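3.2 Patrol routes and missed rooms

Guards at the Plavunholm site followed a fixed route on each night shift, signing in at checkpoints placed along the corridors. The contractor, Heffernan, set the route when the contract began and had not changed it by the time of our study. We compared the checkpoint records with the incident log for 90 night shifts and interviewed the guards who had worked them.

The records showed that 98 per cent of checkpoints were reached within the agreed time. This figure says little about the rooms between checkpoints. Several guards told us that they looked into a room only if the door was already open, and that the written instructions did not say how far inside they should go. Phetsri found the same gap in his earlier work on hostel security at Akano, where a room was recorded as checked once the guard had passed it.

For the analysis we therefore treated the corridor and the room as separate zones, with the threshold as the line between them (Figure 4).
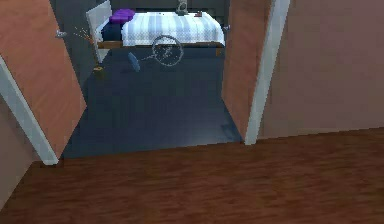
Figure 4. Doorway between an outer floor area and a bedroom, computer-rendered view.

3.3 Handover between shifts

Handover was done by word of mouth at the front desk, with a short written note if something was still open. Of the notes we read, 38 gave no room or floor number. Day staff said they usually rang the night guard at home to ask — a habit that the contract neither allowed nor ruled out. The supervisors at Pilano, our second site, used a printed form for the same purpose, and its results are given in Section 4.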